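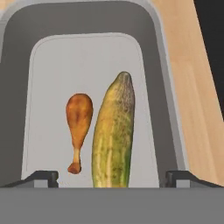
Drumstick and cucumber in the gray bin, fingertips either side. Simulated.

Can machines do chores yet? Kitchen edition

Quick page, more when I get time. Jacinto Tovar and I have been arguing since January about whether a robot could put away groceries or clear up after dinner. He says 2 years. I say he has never cleaned a fridge.

So, picking things out of a bin. Sounds like nothing. A drumstick is fat at one end and bone at the other, a cucumber is long and wants to roll, and when they lie this close the gripper has to get one without dragging the other along. A kid does it without looking.

We ran 144 tries in the simulator at Esden, same sort of bin, mixed food. Nearly 800 more queued. Chicken went better then I expected. Long veg was worse, mostly bad grabs near the ends.

Sim only so far, so no grease and no cold wet skin on anything. Real bin at the Drestberg shop next, if Jacinto finds the adaptor plate.

Folding towels and shelf stocking get thier own page.

Macario Xolalpa, 21st August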